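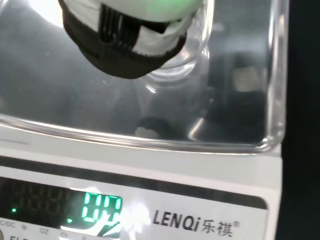 Section 2. Starting a shared reading

A shared reading is the part of Bivoder we love most. It lets a group go through one novel together, each reader at their own pace, with every note tied to the passage that prompted it. Before you invite anyone, you need a shelf to hold the book, the notes and the reading plan. Think of a shelf as being like a clear container: whatever you put in it stays visible from outside, so members can look over the plan before they join. Private notes are the one exception, and they're covered in step 6.

You'll need a Bivoder account, a title to read, and the page count of the edition most of your group owns. The screens below use Begoñe Vidal's family novel Fomen in the Stinetti paperback (239 pages), but any novel works the same way.

Creating the shelf

1. Open Library and choose New Shelf. Give it a name people will recognize in their own list. "Fomen, evening group" is easier to find than "Book club".

2. Choose Add Title and type the title or the author. If several editions come up, pick the one with the matching page count.

Note: Accents are optional in search. Typing "Begone Vidal" brings up the same results.

3. Under Edition, switch on Match by Chapter if your members have different printings. Bivoder then places notes by chapter and paragraph instead of page. It's a lovely feature for translated fiction, where the hardcover and the paperback can drift a long way apart!

Caution: Set Match by Chapter before the first note is written. Changing it later moves existing notes to the top of their chapters, and there is no undo.

4. Open Plan and drag the markers to the chapters where you want the group to stop and talk. Try to stop where the story changes hands. Fomen passes from the grandmother to her two nieces at the end of chapter 8, and that's a great spot for a first conversation – everyone will have a theory about the letters by then.

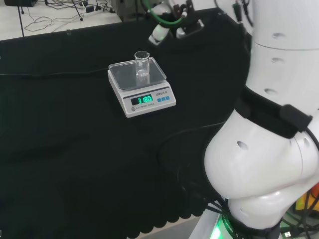

5. Choose Invite and send the link. New members see the plan, the cover and your welcome message right away, but the notes stay closed until they mark their first chapter as read.

6. Decide who sees what. Each note has its own setting, found under the small arrow at its top right:

Open: visible to anyone on the shelf.
Held: visible only to members who have reached the same passage.
Private: visible to you alone.

Held is the default, and we'd encourage you to leave it that way. Opening a chapter and watching your friends' reactions appear as you catch up with them is a real treat, and no one has the ending spoiled.

Writing notes

Press and hold on a sentence to attach a note to it. A note can run to 4000 characters, which is room enough for a good long argument about a narrator you don't trust. If you read on paper, choose Add by Hand, enter the chapter, and type the first few words of the paragraph. Bivoder finds the spot for you.

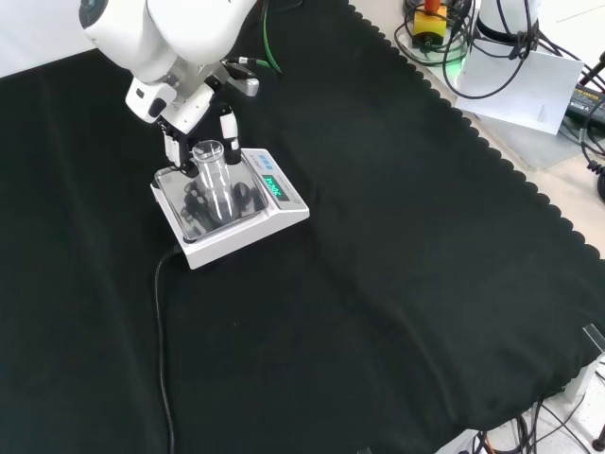

Words copied from the book itself go in the Quote field, above your own text. Keep them short. Quotes are shown in italics with the page number beside them, and they're collected automatically on the Passages tab, where the whole group can browse them in story order – wonderful to scroll through on the night you finish.

Caution: Deleting a note also deletes the replies under it. To take back your own words and keep the discussion, choose Clear Text.

Notes from another app can be brought in through Settings, Import. Bivoder reads files from Soltani and plain text lists. Imported notes always arrive as Private, so look them over and change each one to Held when you're ready to share.

For recording a discussion and adding it to the shelf, go to Section 3.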